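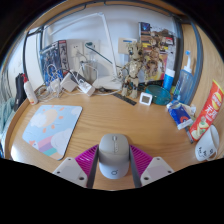
How do you write a pun that doesn't need explaining?

Posted by Kathleen Cullinane
Thursday, February 8, 2024

Hi all! I signed up for the pun night at Brultberg (my first time ever on a stage, eek) and I am having such a good time getting ready for it. You get 2 minutes and a topic, and mine is bread. I've filled a whole notebook already! The trouble is that half my puns only work on paper. I tried "I knead the dough" on my sister and she just nodded, because out loud it's simply a sentence. How do you folks test a pun before you use it? And is it okay to use ones that everybody has heard before?

Araceli Zamudio

Oh, bread is a wonderful topic, you lucky thing! I had door hinges last September.

What helped me most was saying every line out loud to someone who doesn't know a pun is coming. If they groan, keep it. If they say "what?", look at where the funny word sits. You want it as close to the end as you can get it, so "My baker quit, he just couldn't rise to the job" is weaker than "My baker quit. He said he wasn't making enough dough." Same sort of joke, but in the second one the last word does the work and then you can stop talking. Stopping is the hard part for me, I always want to add a bit more!

"Knead" and "need" sound exactly the same, so the setup has to put flour in people's heads first. Try something like "My masseuse opened a bakery. She says it's what she kneads." Now they've got hands and dough in mind before the word comes along. Read it slowly, too. I go way too fast when I'm excited and I've lost some really good groans that way.

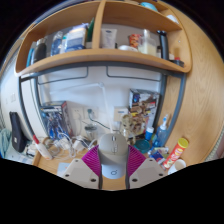

How long should the setup be?

One or two short sentences for most puns. A longer story can be great fun if the ending is a really terrible one, but with your time limit I'd only do one of those and put it last.

As for old ones, go ahead and use a couple. People love seeing one coming and groaning early! I'd just keep them away from the opening, where you want something of your own.

Ahonen

write 500 and throw out most of them. also rye is better than wheat, more to work with (wry, awry)

Jiline

Seconding rye!! And don't forget naan, roll, loaf, crust, toast and stale. I like to make a list of topic words down one side of a page and then say each one in a silly voice until it starts to sound like something else. My favorite from doing that was "I asked for flatbread and they gave me naan." Have a blast up there Kathleen, and please come back and post your set!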